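3.2 Surround luminance and matching procedure

Lightness matches depend strongly on the luminance of the surround, and earlier work on dark surrounds has often left this poorly controlled. Bergmann and Kwon reported that stray light from a pale wall was enough to shift matches towards the lighter end of the scale, with the largest shifts for the darkest samples. We therefore compared matches made in an ordinary office with matches made against black cloth. The general form of a dark surround, with draped walls and a black work surface, is shown in Figure 2.
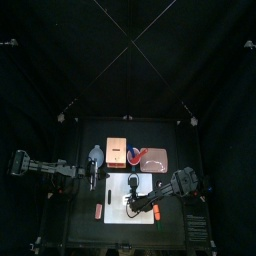 Figure 2. Black table surface within an enclosure draped in black fabric.

Each of the 32 observers completed both conditions, in an order balanced across the group. Observers adapted to the surround for 7 minutes before the first match and were given a rest after every 60 trials. Samples were grey painted cards from the Raltum series, viewed one at a time against a fixed reference scale. Trials on which no match was given within the time limit were dropped, leaving 1,018 matches in the dark condition.

Matches were converted to reflectance and fitted separately for each observer, following Zúñiga. The slope of the fit was taken as the measure of constancy. Two observers had slopes outside the range of the Cusance norms in both conditions; they were kept in the main analysis, and the results without them are given in Appendix B.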